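Tuesday, Flikeo build notes

Picked up the landing code again. Last week's build had the board snapping straight whenever the rider touched down more than a little off axis, and Brenda Painemal rightly said it looked like a magnet under the deck. I pulled the snap out completely this morning and replaced it with a torque that fades over 10 physics ticks. Rider keeps his shoulders where they were and the trucks catch up.

First run on the Noltden map: flat ground fine, banks fine, quarter pipes terrible. Coming down the transition the torque fights the slope normal and the rider wobbles all the way to the flat. Turned it off for anything steeper than the wedge ramps. Old behavior there for now. Needs its own ticket.

Manuals. The balance meter was reading stick input before the dead zone was applied, so anyone with a worn controller drifted backward without touching anything. Moved the read to after. My old pad, the one with the loose left stick, holds a manual now from the parking lot curb to the fountain. Brenda's pad feels the same as before, as it should.

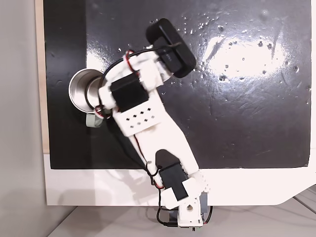 Grinds were the rest of the morning. Rail detection on the Pomau map still drops out where two rail pieces meet. The gap is tiny but the check runs per piece, so the rider pops off for one tick and lands again, and the score counts it as 2 grinds. Tried merging the pieces at load time. Works on straight rails, breaks on the curved one by the stairs - the spline ends up with a kink and the board jumps sideways. Left merging on for straight rails only.

Also tried a grace period of 3 ticks before the grind ends. Fixes the curved rail but makes it hard to ollie out early, the jump comes late and feels mushy. Backed it out. Maybe the grace period could apply only if jump isn't held. Didn't get to it.

Replays: file size is down to around 200 KB for a full line after dropping the wheel rotation, which we can work out from speed anyway. Playback in the Huet viewer matches the live run except for the camera, which starts one step behind. Old replays won't load. I'm fine with that before February but we should put a message on screen, currently it just sits on the loading bar.

Left over:
- steep landing torque
- grind grace period with jump held
- message for old replay files
- bail sound plays twice on grass (Brenda has the log)

Build is on the shared drive, rail merging can be switched off in the debug menu.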